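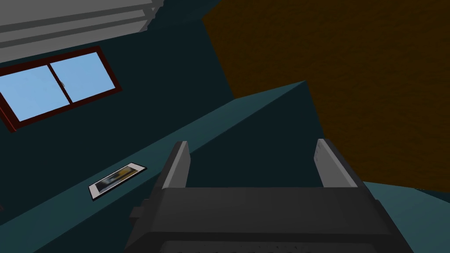
Figure 3-1. Rendered view of a gripper with its fingers open, in a tilted room.

3 Setting up the picture

This section covers the first adjustment of the Voreo 33 desktop monitor after it has been placed on its stand and connected (see Section 2). The steps apply to all versions sold under the Hevham name. Menu names are shown as they appear when the language is set to English.

3.1 Before you start

Let the monitor warm up for 30 minutes with a picture on the screen. Brightness and color drift during this time, and settings made on a cold panel will have to be made again.

Set the room lights to the level you normally work in. Close blinds if direct sun reaches the screen.

On the computer, turn off any night mode, automatic color shift or battery saver that dims the display. Set the output resolution to the native value printed on the rating label.

CAUTION: Do not press on the panel when turning or tilting the monitor. Hold it by the lower left and upper right corners of the housing.

3.2 Position and rotation

1. Loosen the height lock at the back of the stand by turning it to the left.
2. Raise the panel to the top of its travel.
3. Tilt the lower edge of the panel away from the column.
4. For portrait use, turn the panel clockwise 90 degrees until it clicks. Do not force it past the stop.
5. Lower the panel until the top edge is level with your eyes, then tighten the height lock.
6. Open Menu > Setup > Rotation and select Landscape or Portrait.

Step 6 turns the on-screen menu only. The desktop picture is rotated in the operating system of the computer.

Note: If the cable pulls tight during step 4, lower the panel again and release more cable from the clip on the column. A cable under tension can work loose from the input and cause the picture to drop out.

3.3 Brightness and contrast

Brightness and contrast can each be set from 0 to 99. The factory setting is 50 for both.

1. Open Menu > Picture > Preset and select User. The other presets lock most of the settings used below.
2. Set Dynamic Contrast to Off.
3. Open Menu > Setup > Test Pattern and select Gray Steps. A row of bars appears, black at the left and white at the right.
4. Lower Brightness until the two darkest bars merge, then raise it one step at a time until they can just be told apart.
5. Raise Contrast until the two lightest bars merge, then lower it until they separate.
6. Repeat steps 4 and 5 once. Each setting has a small effect on the other.
7. Press Exit. The values are saved when the menu closes.

If the darkest bars do not separate at any setting, check the signal range. Open Menu > Input > Range and change Auto to Full. Computers connected through a television output often send a limited range, and dark gray areas then appear solid black or washed out.

3.4 Gamma

Leave Gamma at 2.2 for general use. Select 2.4 only in a dim room with the lamps behind the monitor. The 1.8 setting is kept for older documents and should not be used for new work.

After any change of gamma, repeat Section 3.3 from step 3.

3.5 Color temperature

1. Place a sheet of plain white paper beside the screen under your normal work light.
2. Open a blank white page at full size.
3. Open Menu > Color > Temperature and step through Warm, Normal and Cool.
4. Select the setting closest to the paper.
5. If none is close, select Custom and adjust Red, Green and Blue. Lower the strongest color before raising a weak one.

Keep at least one of the three colors at its highest value. Lowering all three reduces light output without improving the match.

3.6 Sharpness and response

Sharpness 5 shows the signal unchanged. Higher values draw a light outline around dark shapes, most easily seen on small text. Use a value other than 5 only with an analog input.

Response has three positions: Normal, Fast and Fastest. In the Fastest position, pale trails may follow moving edges. Select Fast if this occurs.

CAUTION: Do not leave a test pattern on the screen when the monitor is unattended. A still picture shown for long periods can leave a faint image on the panel.

3.7 Locking and resetting

To lock the settings, hold Menu and Exit together until the padlock symbol appears. Repeat to unlock. Power and Input remain available while the lock is on.

To return to factory values, open Menu > Setup > Reset and select Picture Only or All. The All option also clears the language and input names. Write down any Custom color values first.

Check the settings again after every 700 hours of use. The hour count is found under Menu > Setup > Information.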